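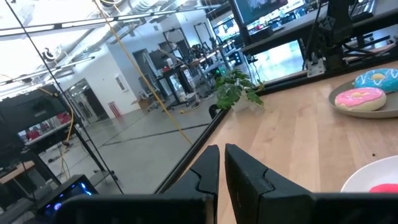

木のテーブル、ドーナツの皿と白い鉢の植物

チケット 2813
件名:Gikentのラベルプリンターで、二枚目から印字の位置が下へずれます
製品:Gikent ラベルプリンター(USB接続)、Zistow 在庫管理
利用場所:Lowther店
状態:解決済み

投稿者(Lowther店) 9:12
お世話になっております。日本語は母語ではありませんので、分かりにくい表現がありましたらご指摘ください。
Zistowの在庫画面から商品ラベルを印刷しています。一枚目は正しい位置に出ますが、二枚目から少しずつ下へずれて、十枚目くらいになるとバーコードの下半分が次のラベルにかかります。一枚ずつ印刷する場合は、ずれません。
三月にパソコンを新しいものに交換しました。その前の古いパソコンでは、同じプリンターと同じ用紙で問題がありませんでした。
すでに試したことを書きます。
・プリンターの電源を切って、入れ直しました。
・用紙のロールを新しいものに替えました。
・USBケーブルを別の差し込み口につなぎました。
・Zistowから一度ログアウトして、もう一度ログインしました。
どれも結果は同じです。本日中に115枚を印刷したいですので、回避方法だけでも教えていただけると助かります。

サポート 9:40
お問い合わせありがとうございます。連続印刷の時だけずれる場合、用紙の長さの設定と実際のラベルの長さが合っていないことが多いです。次の三点をお知らせください。
1. 使用しているラベルの高さと、ラベルの間の隙間(ミリ)
2. プリンタードライバーの「用紙」タブに表示されている高さ
3. 「用紙の検出方法」の設定(連続紙/ギャップ/黒マーク)
お急ぎの場合は、Zistowの印刷画面で「一枚ずつ送信」を選んでください。時間はかかりますが、ずれは積み重なりません。

投稿者 10:25
ご返信ありがとうございます。定規で測りました。
1. ラベルの高さは35ミリ、隙間は3ミリです。
2. ドライバーの高さは38ミリです。
3. 「連続紙」になっています。
「一枚ずつ送信」も試しました。位置は正しいですが、一枚ごとにプリンターが止まります。急ぎの分だけこの方法で印刷します。
質問が一つあります。2の38ミリは、ラベルと隙間を足した数字と考えてよろしいでしょうか。私はこの数字を入力した覚えがありません。

サポート 10:51
はい、足した数字と思われます。ドライバーを新しく入れた時、以前の設定は引き継がれません。検出方法が「連続紙」の場合、プリンターは隙間を見ないで、決まった長さだけ紙を送ります。そのため、小さな誤差が一枚ごとに増えます。
以下の順番で変更をお願いします。
まず、検出方法を「ギャップ」に変更します。次に、高さを35、隙間を3と、別々に入力します。「適用」を押してから画面を閉じてください。最後に、プリンターのふたを閉じた状態で給紙ボタンを長押しし、用紙の校正を行います。校正中は白いラベルが最大4枚出ますが、正常な動作です。

投稿者 11:30
変更しました。途中で一つ、うまくいかない所がありましたので報告します。
「適用」を押しても、画面をもう一度開くと「連続紙」に戻っています。三回繰り返しましたが、三回とも戻りました。高さと隙間の数字は保存されています。校正はまだ行っていません。
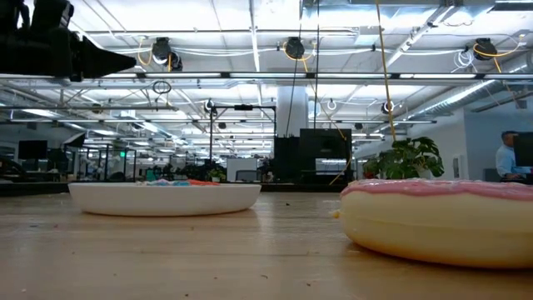
その後、設定が戻る理由について自分でも調べました。Windowsの「プリンターのプロパティ」と「印刷設定」は別の画面で、私は「印刷設定」のほうだけを変更していました。「プリンターのプロパティ」の「詳細設定」から「標準の設定」を開くと、こちらにも検出方法の項目があり、「連続紙」になっていました。こちらを「ギャップ」にしたら、保存されました。管理者のアカウントでログインしないと、この項目は灰色で選べませんでした。

投稿者 11:58
校正を行いました。白いラベルが出て、止まりました。
そのあと、テストとして二十枚を続けて印刷しました。最初と最後のラベルを重ねて、窓の光で比べましたが、バーコードの位置は同じに見えます。携帯用のバーコードリーダーでも全部読めました。

サポート 13:05
ご確認ありがとうございます。ご指摘のとおり、「標準の設定」が個人の「印刷設定」より優先される環境があります。先ほどの案内に、この手順が抜けておりました。申し訳ございません。
Zistow側にも余白の補正値がありますので、念のためご確認ください。「設定」→「ラベル」→「上の余白」です。ずれを直すために以前この値を変えた場合は、0に戻してください。

投稿者 13:32
確認しましたら、「上の余白」がマイナス2になっていました。いつ、誰が変更したのかは分かりません。0に戻して印刷しますと、文字がラベルの中央に来ました。前は少し上に寄っていましたが、これが普通だと思っていました。
残りのラベルも全部、連続で印刷できました。ありがとうございました。
もう一点、Prilcombe店でも同じGikentのプリンターを使っています。あちらのパソコンも来月交換する予定です。今の設定をファイルに書き出して、向こうで読み込むことはできますか。

サポート 14:10
Zistowのラベル設定は、「設定」→「書き出し」でファイルに保存できます。ただし、ドライバーの設定はこのファイルに含まれません。Prilcombe店では、ドライバーを入れたあとに「標準の設定」を管理者で開き、検出方法、高さ、隙間を手で入力してください。校正も店舗ごとに必要です。

投稿者 14:26
承知しました。手順を印刷して、Prilcombe店に送ります。このチケットは閉じていただいて結構です。

サポート 14:30
解決済みに変更しました。同じ症状が出た場合は、このチケットに返信していただければ再開いたします。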